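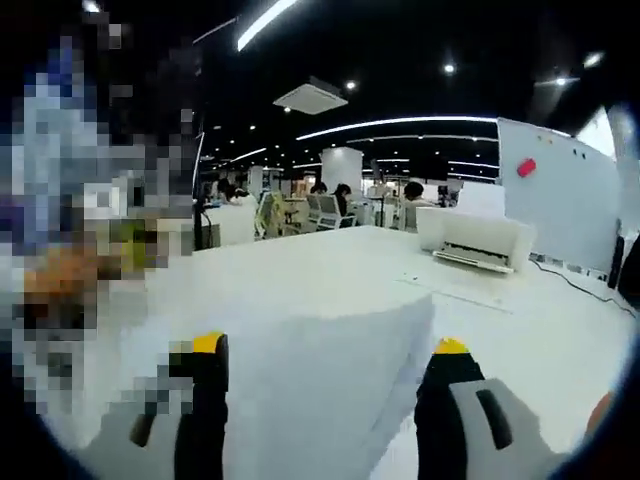

Search stories and topics
Go

Why does a car need so much room to stop?

By Védís Lykkegaard
November

Have you ever run very fast in the school yard and then tried to stop at a line? You wanted to stop exactly on it, but your feet carried you a little over. Your body was still moving, even when your head had already said "stop."

A car has the same problem, only much bigger. A car is heavy, and it goes faster than any child can run. When the driver wants to stop, the car will still roll forward for many meters. All of these meters together are called the stopping distance.

First the driver must think

The stopping distance has 2 parts. The first part begins before the brakes do anything at all.

Let us say that a ball rolls into the street. The driver sees the ball. Then the brain must understand what the eyes have seen, and it must send a message down to the foot. The foot must leave one pedal and press the other one. For most people this takes a second or a little more. It sounds like a short time, but in this second the car goes on at full speed.

You can try this at home with a ruler. Ask a grown-up to hold it high, with the end hanging down between your thumb and your finger. The grown-up lets go without telling you when. How many centimeters fall through before you catch it? Now try again while you sing a song or count backward from 147. Most children catch it later, for the brain is busy with two jobs. A driver who looks at a phone is also late, and on the road this is very dangerous.

Then the brakes must work

The second part begins when the brakes press on the wheels. The wheels turn slower, and the tires hold on to the road. This holding is called grip. You can feel grip when you push your shoe over a rough floor. On a smooth floor in wool socks you have almost none, and you slide.

A dry road gives good grip. A wet road gives less, and ice gives very little. Leaves can also be slippery when they lie wet on the street. This is one reason why grown-ups worry more about the roads in November than in the summer. Old tires with a flat, worn surface are bad too, as they cannot push the water away so well.

Speed changes more than you think

Here comes the part which surprises many people, also adults. If a car goes twice as fast, the braking part does not become twice as long. It becomes four times as long!

Hrvoje Dimitrov teaches road safety to school classes in Warkbridge. He shows this with chalk in an empty parking lot. The children stand along a first line, where a slow car would begin to brake, and they walk to the place where it would stop. Then he asks them to guess the place for a car with double speed. "They always stop walking too early," he says. "I must call to them, go on, go on, you are not there yet."

Ditte Þórarinsdóttir is 9 years old and was in one of his classes. She said that after the chalk lines she waits longer at the curb, even if the car is still far away. Her friend Filip, who is 8, now tells his father to slow down near the school. His father is not always happy to hear it, but he does it.

What you can do

You cannot press the brakes for the driver, but you can help the driver to see you early.

Stop at the curb every time, also when you are in a hurry. Look left, look right, and look left again. Listen as well, but remember that electric cars can be very quiet. Do not walk out between two parked cars, because a driver can't see you there until you are already in the street. When it is dark, wear something with a reflector. It shines back the light from the car, and the driver can notice you from much farther away.

And if your ball rolls into the road – let it go. Wait on the sidewalk and ask a grown-up to get it for you.

Words to remember

Stopping distance: all the way a car goes from when the driver sees danger until the car stands still.
Grip: how well the tires hold on to the road.
Reflector: a thing that sends light back to where it came from.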